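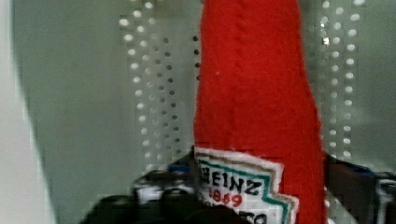 Kitchen things, table notes

Tuesday, July 21, 2020

Back at the white table today with the kitchen box, and I want to get this down while it's fresh, because last time I left it overnight and then wrote half a page about the wrong mug. The plan was a modest one. Go through the box, decide what stays in the everyday set and what goes up on the shelf, and get the inventory sheet into a state where Esko Manninen can read it without calling me.

The ketchup first, as it's everyone's favorite (mine too, I'll admit it). It's the felt one, red and fuzzy, with the seam running down the body and the white label with the green stripe along the border. I do love that label. Whoever made it took the trouble to embroider HEINZ in proper bold black letters and then put the 1869 underneath in red, when a printed sticker would have done perfectly well for most people. On the old sheet it was listed as "bottle, red," and that could be any number of things. I've changed the line to "ketchup bottle, felt, embroidered label," and it now has its own number, Plimham 28. The rest of the Plimham numbers carry on from there.

A note on care for whoever has the box next: please use the soft brush and go with the nap. I tried sticky tape on a scrap of similar felt back in June and it pulled up a whole little beard of fiber. The brush is slower but you get used to it, and it's quite soothing with the radio on.

What goes next to what

I spent far too long on this and enjoyed every minute. The question was which pieces look right together as an ordinary kitchen table, the kind where somebody has started supper and wandered off to find the salt. I had the pale green colander out, the oval one with the handle tab and the loop, and it makes a nice cool color under anything red. The frying pan I wanted over on the left, being the darkest thing in the set. It pulls the eye a good deal, and if it sits in the middle everything else looks like it's been arranged around a manhole.

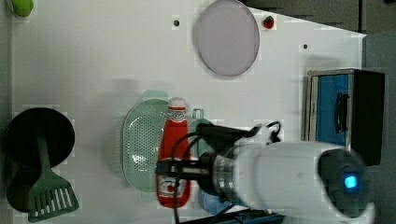

Ketchup on the colander, frying pan at left with the green slotted spatula across it.

I'm fond of the dark green spatula with the pan, and I've written them down as a pair. They should travel together. In the Plasthorpe box the spatula has always been in with the cutlery, and then you get to the table with a pan and nothing to turn anything with, and back you go down the corridor.

The plate is on the sheet as "gray." I'd call it lavender-gray, and I've written that in, because we have a plain gray one in the Niskanen box and the two get swapped. The rim is a touch darker than the middle, if that helps anybody tell them apart. It's a good quiet plate. The little red strawberry can live near it for now. I don't want it back in the bottom of the box with the bottle caps, where I once spent most of an afternoon looking for it.

Bowls and mugs

More of a muddle here. We have a clear bowl and a light blue one, and on the old sheet they were both simply "bowl," so I've split them. The clear one is very handy for anything with printing on it, such as the red package with the white lettering, as you can still make out what's inside from the side.

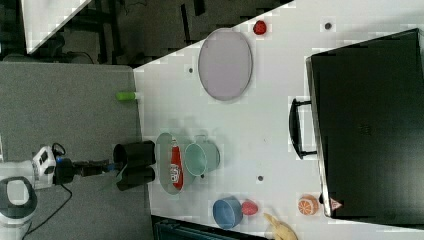
I did wonder about putting the teal mug away with the light blue bowl on the grounds of color, and then decided against it, mostly out of stubbornness. The mug belongs with breakfast. The pale colors are lovely together on the white top, but when everything is pale I start losing edges, and my eyes are no better than they were last year. The pan and the ketchup do a lot of work keeping the whole set from floating away.

Money, briefly: the Esel order came to 1,359 all in, which covers the new lidded boxes and the label stock. I'd told Esko it would be almost 400 less than that and he was very decent about it. We now have 200 blank labels, so please, please use them.

Still to do
- rewrite the sheet neatly, with the two bowls on separate lines
- new label for the pan and spatula pair
- find a better word than "package" for the red package
- check the green cylinder against the Plasthorpe list, as I can't for the life of me remember which set it came in with
- ask Esko about a second soft brush

12 shares | 3 comments

Marit: Seconding the brush. I used tape on the felt lettuce before I read this and it has not forgiven me.

Esko Manninen: Brush is fine, order two. I have the old Plasthorpe list in my drawer and will bring it Thursday.

D. Pell: Could the lavender plate get a dot on the underside as well? I still mix it up with the Niskanen one when the blinds are down.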